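Speaker notes: "Where does the lettuce live?" (burger station talk, Jalton)

Start before the clicker is in my hand. Say hi, ask who has worked a lunch line. Wait for hands! If it's a quiet room, tell the Were story (two fryers, one pair of tongs, me in tears by the pickles) and move on.

## Fries first

Everybody wants to talk about burgers, so I open with a fry. I like a thick one, golden with darker edges, and I like a white tray with crinkled liner under it. Folks from Hollby will ask about paper or plastic. Say I'll get to it at the end, and then please do get to it this time.

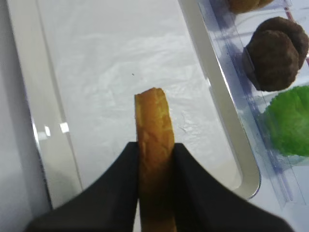 ## Lanes, lanes, lanes

Okay, the fun part. Slow down here, I always rush it.

- Clear dividers, so you can tell what's in a lane from where you're standing
- Red rail across the front ends (I love the red, it gives your eye a line to stop at)
- Buns and patties standing on edge like records in a crate
- White pusher blocks, one thing to load around, get used to it

At Konuvard we did 422 lunches in one day off a counter with stacked tubs, and I dug through those tubs all day long. Pause for the groan. Then go to the buns and patties, neighbors, one lane each.

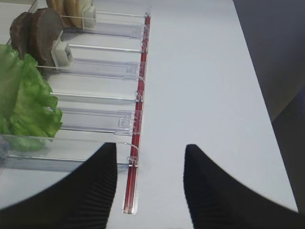 And this is where I tell them to load the same way every time. Buns in the top lane, patties in the next one down, and no swapping because you feel creative that morning. I swapped once. Put a bun where my coworker wanted a patty and heard about it until December.

Drink water. Check the clock, should be 2 p.m. or close to it. If I'm behind, skip the napkin bit.

## The lettuce problem

Lettuce won't stand up like a patty and it won't stay in its lane, the big ruffly leaves especially. I used to fight it. These days I give it the room it wants and leave the tidy lanes to the tidy food. Ask the room what they do with theirs, somebody always has a tomato opinion too.

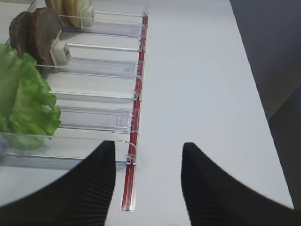
*Buns, patties, and one large leaf taking up several lanes.*

Handouts are by the door, I printed 100. Take questions, paper or plastic goes first!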